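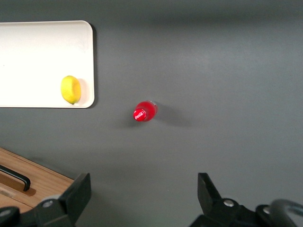
Zallville, June

Workshop notebook, back on the street fair signs for the merchants' group. Came in at 7:30 because I wanted the big table to myself before Farzad got going with the button press (love the man, hate the press).

So the count is now 643 window cards, up from whatever we told Poonam last month. She called while I was trimming and says the Punwood end of Main Street wants in too, which is great news for them and a headache for my paper order! I had 194 sheets of the heavy cream left this morning. We get 6 cards to a sheet, so that covers it with plenty over, even if the cutter has one of its moods.

Cutter notes: it drifts to the left after a long run. I reset the fence twice and it still wandered, so anyone using it after me, check your first and last card against each other. Peadar thinks the clamp is tired. I think it's the blade. We'll see who buys the coffee.

Ink: the green Hanrahan sent over is lovely on the cream but slow, slow, slow. Don't stack anything before lunch. I tried five cards with the old green from the bottom drawer and it looked like pea soup, so that can is going.

Hannelore wants the shop names bigger and the sponsor line smaller. Fine by me, but the bakery's name is already as wide as the card (maybe two lines?). I'll set it both ways and leave them in her slot.

Still to do: ask Poonam if the Punwood shops get the same map on the back, and wash the rollers before I go home.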